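¿Cómo evitar que la tabla de cortar se quede con olor a cebolla?

Preguntado por Leandro Toledo el 2020-07-04
566 visitas

Hola a todos. Tengo una tabla pequeña, marrón, que uso casi a diario para la cebolla y el pimiento del sofrito, y ya no hay manera: la lavo, la dejo secar, y a la mañana siguiente corto una manzana y sabe a cebolla. Es un regalo de mi suegra y me daría mucha pena tirarla. ¿Alguien tiene un truco que no sea comprar otra?

2 respuestas

Shahab Vahidi
¡Hola, Leandro! Te entiendo muy bien, a mí me pasó lo mismo en noviembre y anduve semanas peleándome con la dichosa tabla. Lo que me funcionó fue sal gorda y medio limón: echas un buen puñado, frotas con el limón boca abajo (sin prisa, un par de minutos), dejas reposar y aclaras con agua fría. Luego la secas con un trapo y la pones de canto para que le dé el aire por las dos caras — tumbada sobre la encimera coge humedad por debajo y el olor vuelve.
También cambié el orden. Primero corto el pimiento o el tomate, lo paso a un bol, y dejo la cebolla pelada a un lado hasta el final. Así la tabla va al fregadero nada más terminar con ella, con los restos todavía frescos.

zavala50
Bicarbonato y listo. O compra otra, que no son caras.

Comentario de Leandro Toledo
¡Gracias a los dos! Esta noche pruebo lo del limón, que además toca sofrito.

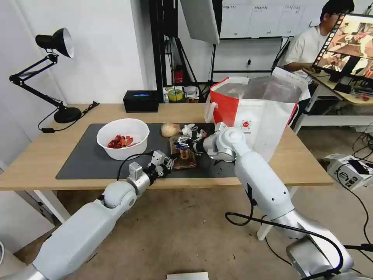 Y si no se va a la primera, repetiré el fin de semana antes de rendirme — la fruta, mientras tanto, la cortaré en un plato.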